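Clearing a Bed That Has Turned Into a Shelf

Posted 2026-03-07 in Bedroom and Linen

A spare bed fills up fast. It starts with one folded sheet waiting to go in the closet, then a plant gets moved there while the windowsill is wiped down, and by the end of the month there is no place to sit. Ours at Drallosik Home gets like this every January, when the winter bedding comes out and the rest has no place to go.

The job takes an evening if you do it in the right order. Most people start with the small stuff because it looks easy. Start with whatever can spill.

Plants and vases first

Anything with water or soil in it comes off the bed before you touch the fabric. A quilted pad is soft and uneven, and one tug on the corner will tip a pot. Carry each one with a hand under the base and put it on a hard surface. If the plant has long trailing stems, gather them up loosely in your other hand so they don't catch on the quilting.

Wipe the bottom of the pot before it goes back anywhere. A ring of wet soil on pale pink cotton needs cold water and a little dish soap right away. If it has already dried, brush it off first – water on dry soil just pushes it into the stitching.
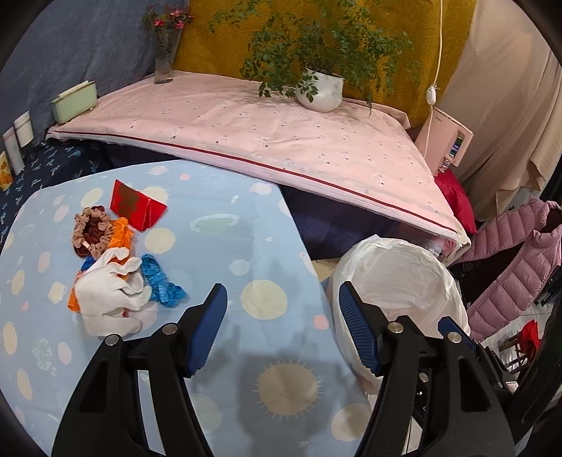

Flower pot and vase on the quilted pad, small items grouped on the blue printed sheet.

Small things in one pile

Pick one flat spot and put every loose item there: gloves, ribbon, hair ties, scraps of fabric, paper packets. Don't carry them off one by one. When the pile is complete, sort it into a shallow tray or a shoebox lid and take the whole thing around the house in a single trip.

Ribbon should be wound before it goes away. Wrap it around two fingers, slide it off and tuck the end through the middle. Scrunchies can go over the neck of a bottle or a short length of dowel. We keep ours in a Nendo drawer insert with 9 slots, but an egg carton does the same job.

Odd gloves get one week in the tray. After that they become dusting mitts.

Folding the sheet and the pad

Shake the sheet out by the window, then fold it in half lengthwise, in half again, and into thirds. With a printed sheet, fold it with the pattern facing out so you can tell it from the others in the stack.

A quilted pad should be rolled. Folding leaves hard creases in the filling, and they take weeks to come out. Roll from the short end, not too tight, and tie it with a strip of cotton. Ours fits on a Fliltiment shelf with a bit of room above it.

Plastic bags are fine for carrying linen from one room to another. For storage use an old pillowcase, which lets air through.

Cords on the wall

Check any cord that hangs near the bed while you have the space clear. An inline switch should hang free where you can reach it, never under a cushion or behind bedding. Move cushions away from appliances too, and leave a hand's width of space on each side.

Wipe the switch with a dry cloth only, with the plug pulled.

Next in this section: washing curtains without taking out the hooks.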